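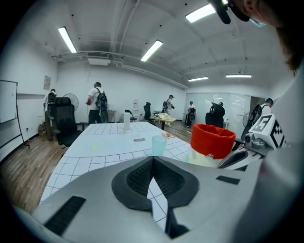 Hand-held gripper at the tiled table, with the cup and the red fabric piece set out.

Hand-held gripper kit, bench package

Listed 2018-12-03 by Friederike Vogler, Pruscombe equipment desk

Hi all! I get asked about this package more than anything else on our list, so I've finally written down what I tell people on the phone. If you're putting a budget together for April, start with the table and the room and leave the grippers for last. I know, the grippers are the fun part (I have two on my desk right now and I keep picking them up), but they're the easy line to fill in.

What comes in the box: one gripper with its housing, two fingers, a set of pads and a spare set, a camera module, marker cubes, a wrist strap, and the charger. We sell it under the Prukach name. The hard case is extra and I'd get it if your kits are going to travel between buildings. If they live in a cupboard, skip it and buy more pads.

Pads are the thing people forget! A busy group goes through them quicker than you'd think, especially picking up fabric and paper cups all day. A refill pack has 32 in it and costs $52. One pack per gripper is a good place to start, and you can reorder in any quantity.

Now the table. A big white top with a thin grid on it is what I'd choose again. It wipes down easily and you can put things back in the same square after a break. We get ours from Ostermann, and the grid tops run $356 each without legs. Measure your door first - I've had one come back because it wouldn't go around a stairwell.

The room needs more thought than the shopping list. Ceiling lights are fine for most people, but look at what's behind the table too. Glass walls throw the lights back at you. Plan for air conditioning, plus a standing fan or two if you've got a crowd, and put office chairs within reach, since holding one of these up gets old after an hour. If your people wear backpacks and headsets while they work, give them elbow room. I tell everyone to mark out the walking space on the floor with tape before they order a second table.

Lead time is 8 weeks from a signed order, and the marker cubes ship separately. Asis is the name on that second box, so please warn your mail room or it'll sit there. Spare fingers and camera modules are usually on the shelf.

Props aren't included. Cups, wrappers, sticky notes, whatever you have in the kitchen drawer will do, so don't let anyone sell you a "starter object set" until you've run out of your own junk.

Quotes are good for more than a month if you ask me to hold one. Send me your headcount and your room measurements and I'll work out the rest with you.

Related: pad refills, hard case, grid tops, wrist straps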